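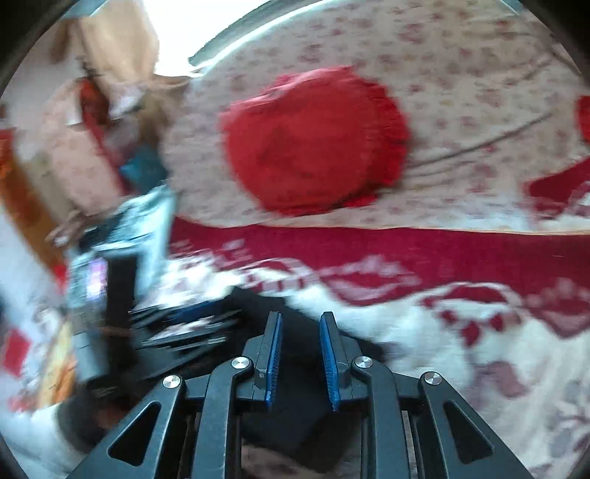
4.2 Equipment planning and cost

We planned the purchase of hand-held grippers before the household visits were scheduled, and the plan had to be changed once. The first budget, written in August, covered one gripper per collection team and no spares. It assumed that a worn finger pad could be replaced between visits. Delivery times for the pads made that unworkable, so the revised budget moved money from travel to parts.

Figure 4. A hand-held gripper in a furnished bedroom, with a round red ruffled cushion on the bed.

Two suppliers were asked for quotes. Besnard offered a complete unit with a fixed warranty, and Jingate offered the linkage, fingers and rail as separate parts. We chose Jingate for the main order. Assembly took more staff time than the quote suggested, but a damaged arm could be swapped without sending the whole tool back. The order came to 2,215 euros, including shipping and one set of spare pads for each unit. A further 800 euros was set aside for cameras and mounts, and 75 euros for screws and small hardware, which we underspent.

Soft goods shaped the parts list more than we expected. Cushions, bedspreads and blankets made up a large share of the tasks in the Civotham homes, and a pad chosen for rigid objects is not always a good choice for cloth. We therefore budgeted for ridged pads on all units and kept the smooth ones for kitchen tasks. Noémie Masson kept the log of pad changes, which lists 53 replacements over the full collection period. Most were made at the start of a visit as a precaution, so the log should not be read as a failure rate.

Storage and batteries were bought through Nokeo under an existing agreement and are left out of the totals above. The final order was placed on 8 Feb 2019. Prices are those we paid, without later discounts.

For a group planning similar work, we would suggest pricing the spare parts first – fingers and pads in particular – and settling the number of complete units afterward. Staff time for assembly should have its own line in the budget. Ours was folded into general preparation, and we can't separate it now.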